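Student Radio Project: The Eltby Swim Meet

Our group made a sports program for the school station, Trirora, covering the regional swim meet at Eltby. It ran 18 minutes and went out on a Wednesday at lunch.

We planned five segments and kept two — the race report and the coach interview. The others ran long. 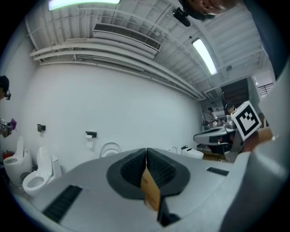 Editing took more time than recording. Pool echo made some answers hard to follow, so we read those parts ourselves. Next time we would write the links before the meet.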